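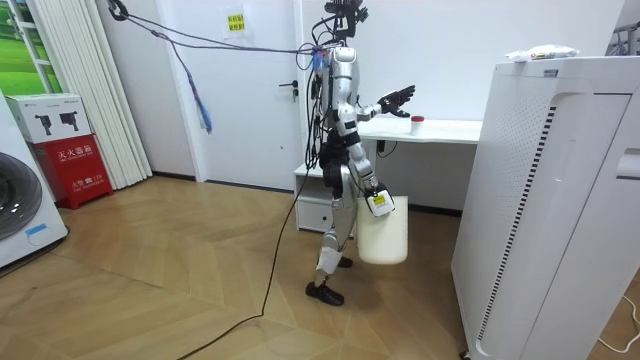 Open day at the Trusier paper mill

Quick write-up before I forget it all. October, raining, number 13 bus to Pillamel and then a walk along the river that was further than it looked on the map. Wrong shoes. Got there just before the 2 o'clock tour, which was lucky as the next one was full.

Entry £2, cash only. Cloakroom is a row of pegs. Go to the loo first, there isn't one on the mill side.

Getting round

You start in the rag loft. Long low room, windows on both sides, lovely light even on a foul day. They used to sort linen and cotton up here and cut the buttons off, and there are still buttons between the floorboards. Nothing is sorted on site now - it comes in as cotton linters in big pressed sheets, like very thick blotting paper. A bit of a let down but you do get to tear a corner off.

Downstairs to the vat. Celeste Bragança was making sheets and talking at the same time, which I couldn't do. Dip, lift, shake one way, shake the other, then it just goes still and there's a sheet. The shake is what locks the fibres, she says, and you can't do it once the water's gone through. She let people have a go. Mine had a hole in it. Hers get couched onto felts, felt, sheet, felt, sheet, then the lot goes under the press and water pours out of the sides. Loudest bit of the afternoon and everyone's feet got wet.

Drying loft after that. Sheets hung over cow hair ropes, waxed so they don't mark. Smells like a damp library. Not allowed to touch anything in here and quite right too.
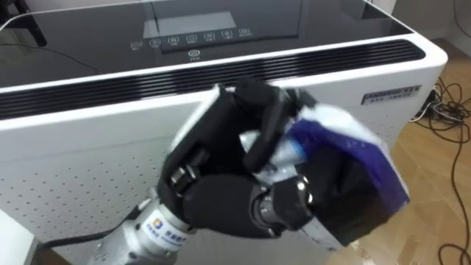 The beater was the bit I'd come for. It's an old Hollander, an oval tub with a heavy roll at one side, and the pulp goes round and round until somebody decides it's ready. The whole thing is run off one handwheel that lifts or drops the roll. No dial, just chalk marks on the wall behind. After years of squinting at things like that white machine with the black glass top, a row of outline icons and a caption under each one so tiny you need good light and better eyes, I could have hugged that handwheel. You can work it in gloves. Ánh Lại runs it and checks the pulp by shaking a spoonful up in a jar of water and holding it to the window. Clumps, keep going. Cloudy and even, stop. She had jars from different points in the morning lined up on the sill and you could really see it.

I asked how long a beating takes and got "depends". Fair enough. Depends on the fibre, the sheet they want, how cold the river's been. Short beat for soft blotting stuff, long beat for anything that has to rattle.

Shop

Small, warm, expensive. The heavy watercolour paper is called Rukum, 245 gsm, rough or not. Bought the rough. Tried it at home last night with a wet wash and it hardly cockled at all, and that was without stretching it. Takes lifting out well too. Doesn't like masking fluid, took the top off when I rubbed it away, so test a corner.

Seconds bin is by the door and much better value, odd sizes mostly, a few with a thumbprint in the edge. Grab those first becuase they go.

Food

Nothing at the mill itself apart from a flask table. Went to Cao back in the village, had soup and a cheese roll, fine. Shuts early.

Would go again, in summer, with boots. They do a full day at the vat if you book but I couldn't find a leaflet and forgot to ask teh price. If anyone's done it let me know what it was like, and wether you get to keep your sheets.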